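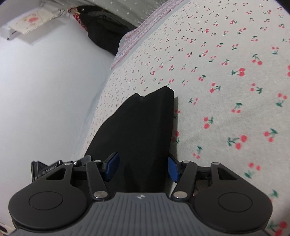 Arnach : fiche descriptive du jeu de données
Linge plié et linge à plier dans la chambre

Objet

Arnach réunit 637 vues de linge posé sur des lits, prises dans des chambres occupées. Le jeu a été constitué par l'institut Hurkau pour l'étude du rangement domestique des textiles : vêtements, couvertures, oreillers et autres pièces de literie. Il décrit l'état du linge tel qu'il se présente sur le lit, avant, pendant ou après le pliage, sans préjuger de l'ordre des opérations.

La présente fiche accompagne l'archive et en fixe le vocabulaire. Elle remplace le feuillet joint à la première livraison, dont les étiquettes ne sont plus valables.

Contenu de l'archive

vues/ : les images, classées par chambre
annotations/ : un fichier par vue, 1217 annotations au total
vocabulaire.txt : la liste des étiquettes et leurs définitions
fiche.txt : le présent document

Les fichiers d'annotation sont encodés en UTF-8. Chaque ligne porte, dans cet ordre, l'étiquette d'état, la nature de la pièce lorsqu'elle est reconnaissable, la couleur dominante et, le cas échéant, le motif. Le champ « nature » reste vide en cas de doute. Un vêtement noir replié dont on ne distingue ni col ni manche est enregistré comme « vêtement », sans autre précision.

Étiquettes d'état

Le vocabulaire compte 7 étiquettes :

plié : contour régulier, couches superposées, bords nets
partiellement plié : une partie au moins de la pièce est rabattue
étalé : pièce à plat, sans repli volontaire apparent
en tas : contour irrégulier, étoffe ramassée sur elle-même
empilé : pièce prise dans une pile avec d'autres
suspendu : pièce accrochée, y compris à l'arrière-plan
indéterminé : étoffe ou surface dont l'état ne peut être établi

Une même vue peut recevoir plusieurs étiquettes. Les pièces tronquées par le bord de l'image sont annotées lorsque leur contour visible suffit à trancher. 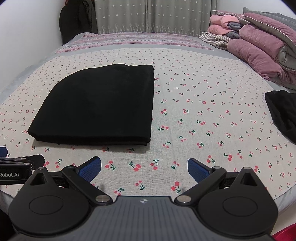 Figure 1. Vêtement noir plié sur drap à motif de cerises ; à droite, second vêtement noir en tas. Au fond, couette rose mauve et grise, linge rose clair empilé.

La chambre de la figure 1 sert de référence pour l'étiquette « empilé ». On y relève notamment une pièce à fines rayures beiges et blanches, placée devant la pile, et une petite pièce grise glissée entre les épaisseurs roses. La couette repliée est annotée séparément du linge qui se trouve devant elle. L'oreiller rose et gris, au fond du lit, relève de la literie en place et ne reçoit pas d'étiquette d'état. Il en va de même des rideaux, même lorsque leur étoffe occupe une part importante de l'image.

Règles d'annotation

Le drap de dessous est considéré comme un fond. Son motif est consigné une seule fois par chambre, dans l'en-tête du dossier, et non dans chaque fichier.

Les pièces sombres ont fait l'objet d'une double lecture, soit 327 annotations. En cas de désaccord entre les deux lectures, l'étiquette « indéterminé » est retenue et les deux propositions initiales sont conservées en commentaire. Cette disposition concerne surtout les tissus noirs et mats, dont les plis se lisent mal hors des bordures.

Il est demandé aux utilisateurs de ne pas déduire la taille réelle d'une pièce de son étendue dans l'image. La courbure visible sur les bords de certaines vues n'a pas été corrigée.

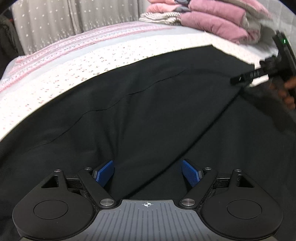

Figure 2. Surface sombre, étiquette « indéterminé ».

Limites connues

Le linge de maison autre que la literie est peu représenté. Les serviettes, nappes et torchons n'apparaissent que lorsqu'ils se trouvaient déjà sur le lit. Les chaussettes ne sont pas appariées dans les annotations.

Les matières ne sont pas renseignées, faute de pouvoir être établies à l'image. Les couleurs sont celles que perçoit l'annotateur ; entre gris clair et blanc, ou entre rose et mauve, des écarts subsistent d'une chambre à l'autre.

Conditions d'utilisation

L'archive est mise à disposition à des fins de recherche et d'enseignement. Toute rediffusion, même partielle, doit être accompagnée de la présente fiche. Les utilisateurs s'engagent à ne pas rechercher l'identité des occupants des chambres.

Responsable de la documentation : Asuka Hamada, institut Hurkau. Les erreurs d'étiquetage peuvent lui être signalées en indiquant le dossier de la chambre, le nom du fichier et la ligne concernée. Les corrections reçues avant septembre seront intégrées à la prochaine livraison.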